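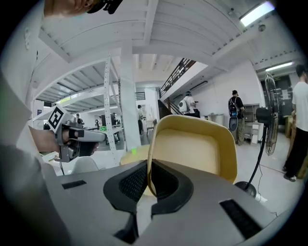

Yellow chair shell, tan inside.

4. Adding family members to your visa file

Now for one of the nicest parts of Zisard - bringing your whole family into a single application! Have every passport open at the photo page before you start.

1. Open the main applicant's file and select Dependants.
2. Select Add person and type the name exactly as it is printed in the passport, accents included (Peñalver, not Penalver).
3. Choose the relationship. For a child, enter the date of birth and Zisard fills in the age band for you.
4. Upload the passport scan, then the birth or marriage certificate.
5. Select Link to main applicant. A green tick shows next to the name.

Note: You can add up to 25 people to one file, and each can have a different nationality.

Caution: Linking locks the surname field. Check the spelling before step 5 - unlocking it means writing to the Tandusthorpe help desk.

Translated certificates go in the same upload box as the originals. Put both in one PDF, original first, up to 39 pages. Scan at 200 dpi or higher and those tiny stamps come out beautifully clear!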